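Demonstration collection (robot learning)

Demonstration collection is the gathering of recorded examples from which a robot's control software learns to carry out a task. Each example, usually called an episode, holds what the robot's sensors registered and what the arm was told to do at each moment between a starting point and an end point. The episodes are stored together as a dataset and used to train a model, which is then tried out on the same robot or on a similar one.

The practice differs from ordinary robot programming, in which an engineer writes out every movement in advance. It is used mainly for work where the objects vary in shape, weight and position, such as picking mixed goods out of a bin.

Methods

Three methods are in common use. In teleoperation, a person steers the arm from a distance with a hand controller, a second arm or a teach pendant. In hand guiding, the operator takes hold of the arm and moves it through the task. In self-supervised collection, the robot makes its own attempts under a simple program, and each attempt is labelled afterwards according to its result. The third method needs the least labour per episode but produces a large share of failed attempts, which are normally kept because a model can learn from them as well.

The Komisholm project used both teleoperation and self-supervised collection. Its first dataset, released under the name Skorach, contains 1442 episodes of bin picking, of which 493 were steered by an operator. The remainder were attempts made by the arm without direct control. A later release, Inard, kept the same file layout and added tasks in which an object had to be moved from one side of the bin to the other.

Workspace

A typical workspace has an arm mounted beside a table, a gripper, one or more fixed cameras and a shallow bin that keeps the objects within reach. Sloped walls are favoured for the bin, as round items tend to roll back toward the middle. The bin is fastened down so that its position relative to the arm does not shift between episodes. If it is moved, the camera calibration has to be checked and the change entered in the log. 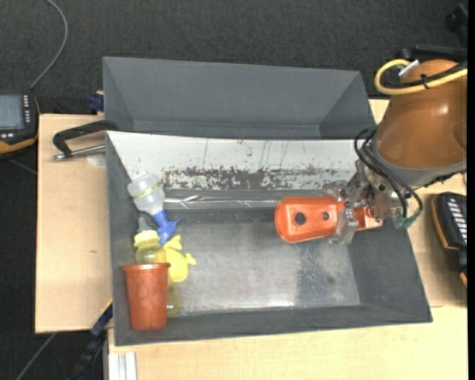 Why are household objects used instead of standard test blocks?
Household objects differ in stiffness, surface and outline, so a model trained on them is more likely to cope with an item it has not met before. Blocks are easier to measure and are still used for calibration, but a gripper that handles them well may fail on a soft toy or a bottle.

Objects and resets

The set of objects is chosen before collection begins and is changed at fixed intervals. In the Skorach dataset the set was changed every 20 episodes. Objects with clear or shiny surfaces are included on purpose in many collections, as depth cameras often give poor readings on them. Damaged items are replaced by others of the same type where these can be found.

Returning the workspace to a starting state is called a reset. It may be done by a person or by the arm itself, which sweeps or drops the objects into new positions. Resets by hand give more control over the layout but tend to favour arrangements that the operator finds natural. For this reason some laboratories draw the starting layout at random and have the operator copy it.

Labelling and quality

Every episode is given a label stating the task and the outcome. Labels may be set by a sensor in the gripper, by comparing camera views before and after the attempt, or by a human reviewer. The Park protocol, adopted for the Inard release, calls for a reviewer to look over 400 episodes before training starts and to record any disagreement with the automatic label.

Common faults include dropped camera frames, clocks that drift apart between the arm and the cameras, and episodes that end before the gripper has opened. Faulty episodes are marked and left out of training, although they are generally kept in storage.

Limitations

Models trained on examples from a single workspace often do poorly when the table height, lighting or gripper is changed. Pooling datasets from several sites can reduce the problem, but differences in file format and in the way movements are recorded make this slow work. The cost of operators' time also remains a limit on teleoperated collections.

See also: Bin picking; Imitation learning; Robot calibration; Teleoperation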